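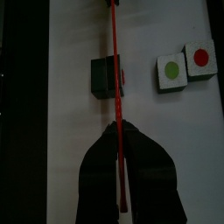
Part-time barn help wanted at Plerkgate

I'm looking for someone to help me with feeding and mucking out, three mornings a week to start. We keep donkeys and a couple of elderly draft mules on the hill side of Pramley, and since my last helper left for college I've been doing both ends of the day myself (my back has opinions about this).

You don't need to have worked with donkeys before. Horse people pick it up fast, once they stop handing out so much grain! I do need you to be steady on your feet, okay with mud, and able to lift a hay bale. Mornings start at 6:30 and you'd be done by 10 – later on farrier days, and I pay for the extra.

Foulkes is our big mule and he weighs over 1,000 pounds, so he gets led by me until the 2 of you know each other. Cosard will follow anybody with a bucket.
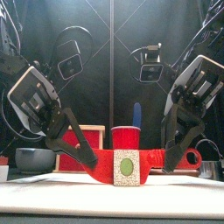
Eluned Llewellyn told me I should put in that the lane floods, and that she left a boot in it her first winter. Fair enough. Park at the top gate and walk down if it's been raining.

Pay is hourly, every other Friday, and there's a room over the tack shed if you'd want it from August. Write me a few lines about animals you've looked after and which mornings you could do. Notes can go in the box at the top gate, or leave a message on the barn phone – I check it after evening feed.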